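Brosine Robotics Club FAQ

Updated July. Read this before emailing please, we get the same six questions every term.

Who can join?
Years 9 to 12, any school. No coding needed. If you can follow a recipe you'll be fine.

When and where?
Purkar building, upstairs, 4 pm to 6 pm. Side door. The front one locks at 3.30.

What does it cost?
$20 a term. Covers parts, printing and snacks. Comp travel is extra, we let you know early.

What's this year's project?
Tabletop tidying for the Rorgate challenge. Sorting sachets, restocking a dispenser, standing things up in holders. Small fiddly stuff. Students do each task by hand first, recorded from head height, then the recordings get used to train the arm.

How many recordings do we need?
Target is 389 by the end of term. Check the sheet before you start so we dont double up on the same task.

What counts as a good recording?
Both hands in view. Normal speed. One sachet at a time, no grabbing a handful. If you drop one, pick it up and keep going, dropped ones are useful. Don't talk to your mates halfway through and look away from the table.

Can I do recordings at home?
Yes, with the form signed. Any table, any tablecloth, messy is fine. Keep faces, mail and school uniforms out of it.

Do I need my own laptop?
No. We have 2 club ones, plus whatever people bring in. Anything that runs the Naseri software is OK. Tablets won't.

How is the Rorgate challenge scored?
Points per item in the right compartment, points off for anything knocked over. Top score last year was 59. Ours was lower, the gripper kept squashing the sachets. New finger pads this year.

Do parents have to stay?
No, but be back by 6. Sign out at the desk, every time, even if your in a hurry.

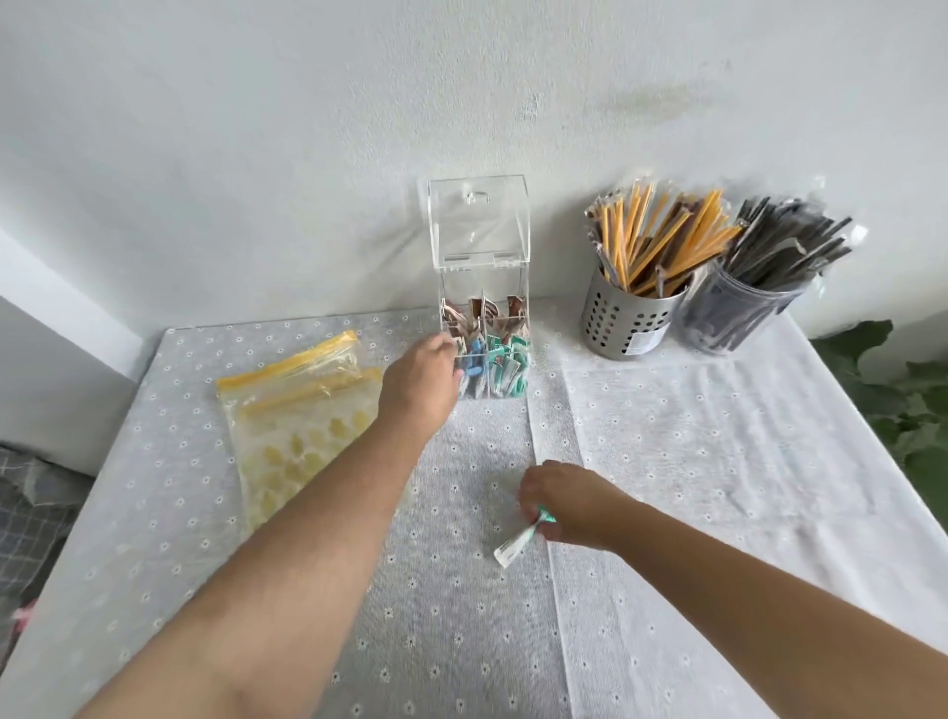
What happens if I miss a session?
Read the log in the shared folder and pick up the next open job on the list. Let your team know beforehand if you can. Miss three in a row without a message and your spot goes to the waiting list.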